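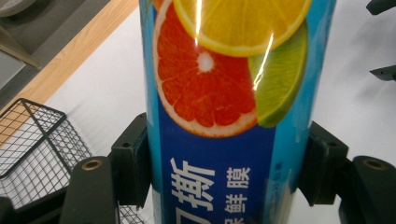

Gripper 2 upkeep page, Trovitz bench, April. This is the hand-held one, the one that gets the most hours and so the most complaints. Page is for whoever has the tool next, so mostly what we did to it and what to check before you pick it up. Sebastian Roman started it, I (Yupin Nilsuwan) have been adding to it in between other stuff so excuse the order. Test piece is the cling film, the tall one with the grapefruit and the lime on the blue wrapper. Too tall to fit the camera view once it's between the jaws, fine, it's the sides we care about. Shiny wrapper and a round body, so if the jaws are set crooked it shows up fast.

Jaws on the cling film
One black jaw each side, grapefruit slice more or less in the middle between them. That's what you want after a jaw change. If the fruit sits way off to one side, check that you're holding the tool square to the piece first, THEN blame the jaws. I did it in the other order and lost most of a morning.

Brass-colored inserts
One in the rounded top of each finger base. Look at these before every session. Threads in the old left base pulled out in April, Surachet Nakpan had it on the bench and the insert came up with the screw. New base went on the same afternoon. Hand tight, then a small nudge with the short driver, stop there. Do not use the long driver. It feels like nothing and then the insert spins.

Jaw swap, the quick version
Tool off the arm strap and flat on the bench. Fingers open all the way. Back out the screws, keep them in the tray and not in your pocket (Sebastian). Wipe the seat on the finger base with a dry cloth, there is always black dust in there. New jaw on, screws in loose, close the fingers on something straight with light pressure, and tighten while they are closed. Open and close it a few times. Whole thing takes 8 minutes if the screws behave.

If you tighten with the fingers open the jaws settle wherever they like and you will be doing it agian.

Glare on shiny wrappers
See the white streak running over the fruit. Overhead light plus glossy wrap. We left it, the camera still gets enough of the blue and the lettering for us to line up by. If it covers the whole front of the piece, turn the piece a bit. Please don't move the lamp, Ketsara Chaimongkol has the next bench set up off the same lamp and she will notice.

Camera check
Both jaws in view, both inserts in view, every time. If one insert has gone missing from the picture then the mount has slipped, usually from somebody carrying the tool by the camera. Loosen the clamp, bring it back, tighten, take a new still and compare it with this one. Lens cloth is in the drawer with the drivers. Use that and not your sleeve.

Jaw faces
We were on the Grorex pads until they started letting go at the corners. Glue, we think. Zewditu Endale cleaned off the leftovers with alcohol and a plastic scraper and got the faces back to bare. No metal scrapers, they leave a ridge and then you get a line down every soft package you pick up. Suwannarat is sending pads in a softer grade, no date yet. Will add a pic when they get here.

Squeeze setting
Running at 40 for the cling film. At 100 it holds fine too but cardboard pieces come out with dents, so leave it at 40 unless you have a reason and write the reason on the card. Put it back after. Somebody left it at 100 in front of a box of tissues.

Slide and grease
Slide was grinding on the closing stroke. Grit in the rail, not a worn part, we took it down and it was clean metal underneath. Wiped out, thin film of grease, ran it open and closed till it went quiet. Too much grease is worse than none, it creeps down to the jaws and then nothing grips. More than 13 sessions since with no noise, so I'm calling that one done.

Wire basket
The black mesh one at the left in the still. Pieces go in there. Keep it back from the tool when you come down on something near it, the finger bases stick out wider than you expect and the mesh will catch a corner. Surachet wants to change it for a solid tray. I like the mesh, crumbs fall through. Still arguing.

White surface
Leave it white please. Black parts against white is how we see a bent tab or a missing screw at a glance. Wipe down at the end of the day, grease prints show up and then they're on every still after.

Spares, where they live
Jaws and finger bases: Vamdale box, second shelf. Screws: small jar, same shelf. Inserts: same jar, in a bag, close the bag. If you take the last of anything write it on the lid. Last time the lid said nothing and the jar was empty and we had a tool in pieces till Ketsara found some in the Grorex packaging.

To do
Left jaw screws, recheck after the next long session.
New label on the charger, old one fell off.
Ask Suwannarat about the pads agin.
Slide cover has a hairline crack near the cable, Zewditu is watching it. If it gets longer tell her before you tape it.

Stills go in the gripper 2 folder, put your initials on them. More to come when I get a minute. YN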